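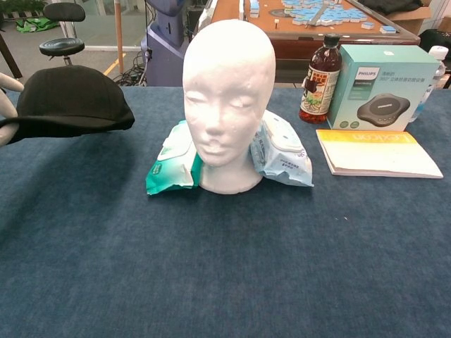

I've wanted to see round the Skurkbridge hat works ever since my mum told me my great-gran trimmed bonnets somewhere along that river, so when I spotted that they were opening the doors for one Monday in March I booked before I'd even checked the trains. (The trains were dreadful. Two changes and a bus that goes round every farm in the valley before it remembers where it's meant to be heading.)

The works belongs to Trorkavow, who make felt hats and a smaller line of caps, and it's run by two brothers, Struan and Angus Lindsay. Struan does the making side and Angus does the selling side, and they split the visitors between them. I got Struan, and I was glad of it, as I'm much more interested in steam than in invoices!

You start in the yard, where you're given a badge and told to tuck your scarf in, then go up a stone staircase so worn in the middle that everybody walks at the sides. At the top is the blocking room and oh, the smell. Wet wool, hot wood and a bit of old cupboard. I loved it. One lady in our group had to go and stand by the window.

Blocking is the part where a floppy cone of felt gets steamed and pulled down over a wooden shape until it gives in and becomes a hat. Struan did one for us while talking the whole time, hardly looking at his hands. He tied a cord round the bottom, worked it down with a little metal tool and then went round the brim with his thumbs. It took him less time than it takes me to make a cup of tea. Then he let one of us have a go, and I'm sorry to say I put my hand up. My felt came out with a sort of shelf on one side. He called it "very modern" and hung it on a nail, where I expect it still is.

The blocks themselves were my favourite thing of the day. They've got 67 of them on the long wall, all dark and shiny from handling, with sizes and dates inked on the bottom in all sorts of handwriting. Some have a person's surname on, from the days when a customer with an awkward head would pay to have his own block kept for him. I asked if anyone still does that and Struan said yes, 4 people, and wouldn't tell us who, though he looked as if he badly wanted to.

Next door is the stiffening room, which we could only look at through a glass panel, and after that the sewing floor. It was noisier than I'd imagined. The sweatband machine, which they all call the Lubis, makes a racket like a bag of spoons going downstairs, and the woman working it turned it off so we could ask questions and then very clearly wanted to turn it back on again. I asked her about caps, as I've a nephew who lives in his, and she told me the brim is the bit that decides whether you'll like it. Too flat and you look like a duck. She also said never to put one in the washing machine, which I passed on to my sister that evening, about six years too late.

Dinner was in the old packing shed – soup, a cheese roll and a slab of ginger cake for a price that made me feel guilty. I sat with a couple who go to a different factory every month and have opinions about all of them. According to them the pottery at Skanon is the one to beat, mostly on account of its scones. It's on my list.

The afternoon was Angus's talk, which I'd been a bit snooty about in my head, and it was really good. He showed us old order books, one with a whole page for a brass band who all wanted the same hat and then argued about the ribbon for 23 letters. He read some of them out and did the voices. He also said the hardest thing now is finding people who'll stay long enough to learn blocking, as it takes 3 years before your hats look the same from one day to the next. They've got two youngsters started and he seemed hopeful about them.

The shop is at the end, of course. I tried on everything. I have what Struan kindly called a "long oval", so most of the ready-made ones perched on me like a lid, but I did come away with a soft brown felt that folds up small and goes back into shape if you hold it over the kettle. I've worn it to the allotment twice.

If you're going, wear flat shoes for those stairs and take cash, as the card machine was sulking. There's no lift, but Angus will bring some of the blocks down to the shed for anyone who can't manage the climb, if you ring beforehand. And the bus back goes at ten past four and it doesn't wait. I know this now.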